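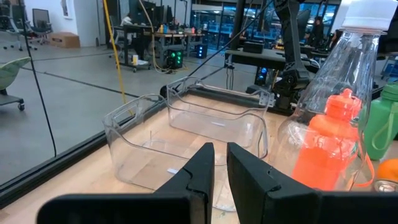 Clear bins, round two

4 October 2022

OK quick one, I have to be out the door soon and the sink is full.

The clear bins. Two of them on the table and nothing in them yet, which if you know me at all is progress. Last time I bought bins I filled them the same night with whatever was closest and then spent April digging for the tape measure. (It was under the napkins. Why did I own that many napkins.)

So this time, rules. Well - a rule. Nothing goes in until I know what the bin is for. The front one is going to be baking stuff: yeast, vanilla, cupcake papers, the sprinkles I keep buying. The one behind it is for lunch things, so granola bars and crackers and those little applesauce pouches. Maybe tea. Tea might need its own. Don't get me started on the tea.

What I like about see-through - you can tell when you're out. I had a nice woven basket on that shelf for years and it was basically a cave. Bought cinnamon three times. Also the handle is just a hole cut in the short end, so you hook your fingers in and pull the whole bin off the shelf like a drawer. My shelf is deep and I am short so this matters alot.

What I don't like: fingerprints. And there's a little white sticker on the bottom of one. You can see it right through the side, of course you can, it's a clear bin. I'll get to it. Oil and a rag is my usual for sticker goo, or a hair dryer if it's a stubborn one.

Measuring

Measure the shelf first, please. Mine is 76 centimeters across (the tape measure only has the one side I can read, the inches wore off) and I forgot about the hinge on the left. The hinge eats more than you'd think. Two bins side by side and then a gap where I can slide the cutting boards in standing up. If I'd bought three I'd be driving back to Holtville to return one, and I've done that drive enough.

The big bottle

Big clear bottle with the white screw cap, also on the table, also needs a home. It's too tall for the bin shelf, I didn't even try. Thinking floor of the pantry, back corner. Or next to the fridge? My sister-in-law keeps hers on the counter but she has counters.

Still to do

Wipe the shelf. It has a honey ring from I don't know when
Throw out the old crackers
Lables - masking tape and a marker, nothing fancy
Find out if the lentils are still good

That last one might take a while, there are 50 little bags in there if you believe my husband.

Got to run. Will post the shelf when it's full, or when I give up and put the napkins back.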